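Visit notes: Tarkberg packaging works, 23 January 2024

The Tarkberg site makes folding cartons for Strachan and two smaller customers. Kenna Swanson led the tour, starting at board storage, where humidity is held at 60 percent.

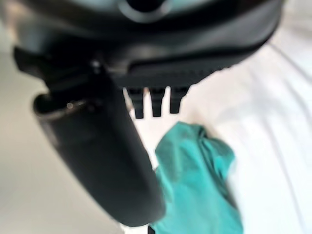
Black housing with three short prongs on the underside.

The Bretum line has 11 print stations. Changeover takes 27 minutes — down from 80 before the plates were moved next to the press. Waste board is baled on site. Glue testing was closed to visitors.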